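Plidmont Supper Club: Frequently Asked Questions

The club meets every Tuesday in the hall on Bultbridge Road. Doors open at 6 p.m.
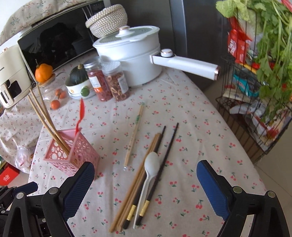 Do I need to book?
Yes. Book by noon on the Monday before. The kitchen shops that afternoon, and late requests go on a waiting list.

How much does it cost?
Supper is $17 a person. Children under 3 eat free. Drinks are extra and are paid for at the counter.

Can I bring my own food?
Cakes and fruit are fine. Hot dishes have to be cleared with Emiliano Prieto, who runs the kitchen.

What if I have an allergy?
Write it on the booking form each time, even if you have told us before. We can usually leave out nuts, eggs or dairy. We can't promise a kitchen free of wheat.

Where do I park?
Use the Badside lot behind the hall. The front spaces belong to the dental office and cars left there do get towed. The 821 bus stops across the street.

Can I cancel?
You can cancel up to noon on Monday for a full refund. After that we can move your booking to another week, once.

Is the hall accessible?
There is a ramp at the side door and an accessible restroom on the same floor. The upstairs room has stairs only.

Can I rent the hall for a private party?
Rentals are handled by the Kumarasinghe office, next door to the hall. Ask there for dates and rates.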